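Civil Preparedness Messaging in a Mid-Sized Town: How Residents of Sekusbridge Read Official Warnings

Student project report by Chidubem Bako

1. Background

The town of Sekusbridge has a civil preparedness office with a small staff and a budget set each year by the council. Its job is to tell people what to do if the power fails, if the water is unsafe, or if false information starts going around during an emergency. The last part was added two years before this project began, after a rumor that the Hercombe reservoir had been poisoned. The rumor was false. It spread through group chats on a Sunday evening and the shops on the east side sold out of bottled water before the office put out a statement.

I wanted to find out what residents remember of the official statement, and whether they believed it. Most of what I had read in class on public trust deals with national governments and state media. I found much less on town offices, which have no press department and usually send out one notice and hope it gets forwarded. 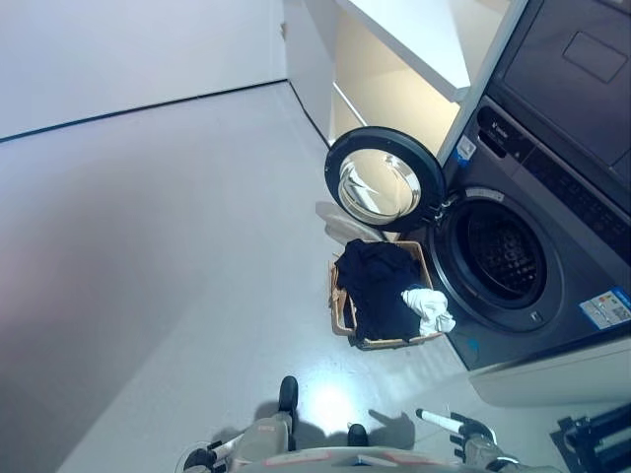 Department of Politics and Public Administration, Onyeka College

2. Research question

The question was: do residents who already distrust the town council also distrust safety notices that come from the preparedness office? The two are separate in law. The office reports to the district and the council only pays for part of it. I expected that most people would not know this, and that feelings about the council would carry over.

A second question was added after the first week. Several people told me they had seen the notice only as a screenshot with the heading cropped off. So I also asked where people had seen it and whether they knew who had written it.

3. Method

I put a paper questionnaire through 600 doors in two districts, Bondberg and the old town. Bondberg is newer and further out, and has voted against the sitting council in each of the last elections. The old town has mostly voted for it. Each sheet had a stamped envelope with it. The questions were short and all but one could be answered by ticking a box. The last was open: "What would have made you believe the notice sooner?"

The return was low. I got 47 sheets back that could be used. A few more had the first page filled in and the second left blank, and I left those out. With a return like this the results cannot stand for the town as a whole, and I have not given percentages for the districts.

I also did four interviews, one of them with a former duty officer who was at work on the evening of the rumor. He asked not to be named. The interviews lasted under an hour each and I took notes by hand. My supervisor, Olanrewaju Osagie, read the questions before they went out and had me take out one that pushed people toward a particular answer.

4. Results

4.1 Who wrote the notice

Most people who returned a sheet thought the notice had come from the council. Some thought it came from the water company. Only a small group named the preparedness office, and nearly all of them had seen the notice on the office's own page. People who got it as a forwarded picture mostly ticked "council" or "don't know".

4.2 Belief

People in the old town were more likely to say they believed the notice when they first saw it. In Bondberg more people said they waited to hear from somebody they knew. One person wrote that she called her sister at the water works and would have done that whatever the notice said. Another wrote that the council "says everything is fine about everything" and that he filled the bathtub to be safe.

The link between distrust of the council and distrust of the notice was there, but it was weaker among people who knew the office was separate. That group is small and I would not lean on it much. 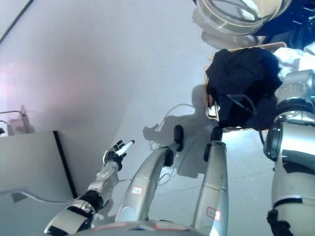 Public Safety and Local Government

4.3 Timing

The former duty officer said the statement was ready early in the evening and then waited for approval. The rules at the time asked for two signatures, and one of the people who could sign was traveling. He did not think this was anyone's fault. The rules had been written for floods, where there is normally a day or more of warning.

In the open question, "faster" was the most common answer. Several people wrote that by the time the notice came they had already bought water, so it made no difference whether they believed it. I had not thought of this when I planned the survey. Belief and usefulness are separate things and my boxes only measured the first.

4.4 Wording

The notice said there was "no evidence of any deliberate contamination." A number of people disliked this sentence. They read "deliberate" as a sign that there was some other kind of contamination. The duty officer told me the word was put in to answer the rumor directly. A plain sentence saying the water was tested that day and was safe to drink would probably have done better, and two of the people I interviewed suggested nearly that same wording without being asked.

5. Discussion

The carry-over I expected seems to exist, but timing and wording came up more often than politics did. In the Bondberg interviews the council was mentioned early and then dropped.

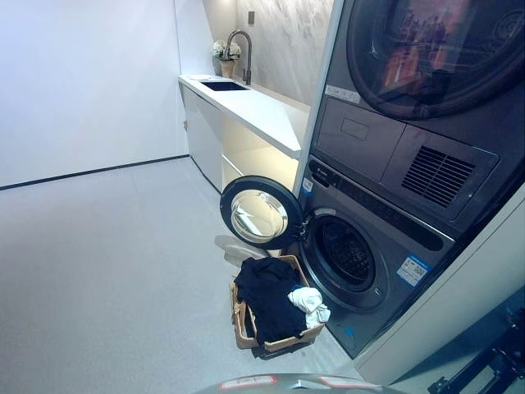
The talk moved on to practical things, such as who has a car, which shop stays open late, and which neighbor can be relied on to know what is going on. One man in Bondberg said he would trust a notice from his building manager over one from the town, and that the office should send its notices to building managers first. The office has no list of them at present.

There are limits to all this. People were asked to remember an evening that was a long time ago, and some will have mixed it up with later events. People who mail back a survey about safety notices are probably more interested in them than most. I also live in the old town and two of the people who replied know me.

6. Suggestions for the office

Put the name of the office inside the first sentence of each notice, so that it survives cropping. Allow one signature for notices that correct a rumor. Ask building managers if they want to be on a list. I sent these to the office in July 2024 and got a reply saying they would be looked at with the next review of the rules.

Comments

Bondberg resident: I got this questionnaire and sent it back. Agree on the word "deliberate", that was what made my husband go to the store.

M.K.: Is the full questionnaire available? I'd like to use the timing part for a class project on storm warnings.

Chidubem Bako: Yes, it is in the department office, ask at the front desk for the appendix.

old town reader: One signature sounds risky to me. What if the rumor is true?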